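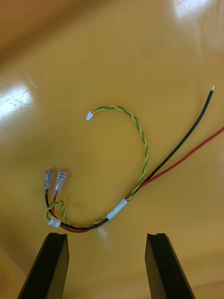 Wire is the part of the job that Saqib Baloch plans his mornings around. He looks after a two-armed kitting cell at Jaritz, where the work is putting small harnesses and circuit boards together in sets, and he says a rigid part will forgive a tired gripper when a wire won't. The harnesses have no fixed shape. One with a red wire, a black wire and a twisted green and yellow pair can settle in a loose curve, with its two spade terminals side by side and a small white connector close by them, and the fingers have to come down on the bundle without catching either terminal. The short white band that holds the wires together is the spot Baloch prefers for a grip.

The cell was put in by Girard in May and runs on software from Istix. Baloch starts at 8 with the fingers. He wipes the tips, looks at the small grooves near the ends and closes each pair on a strip of paper. If the paper pulls out more easily on one side, the fingers come off and are squared up again. A set lasts 2,000 picks on boards but only 1,125 on harnesses, which drag across the grooves and round them off.

Next he checks the bins. They are yellow plastic and have no fixing to the table, so they creep. He pushes each pair together until the rims touch and runs a short routine that takes the arms to the bin corners at low speed. Any bin that has moved shows up there.
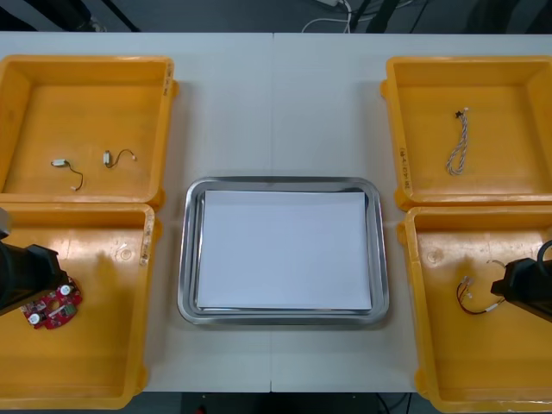
*The bins stand in pairs on either side of the steel tray, with the left gripper at a red circuit board.*

The tray gets a clean sheet of white paper. Bare steel throws back too much light for the cameras, and Baloch changes the sheet after every 100 sets, or sooner if it is marked. The bins are labelled by hand in black marker along the rim. He has asked Flosico for printed labels but would rather have spare finger pads first, as the last order took most of a month.

Repairs are mostly cables. The wrist camera leads flex all day and tend to go at the connector, so he keeps two made up in a drawer and can swap one in the time it takes the arm to be re-homed. The other regular job is the left wrist joint, which has been noisy for a few weeks. He has greased it once. The bearing will be changed at the next long stop.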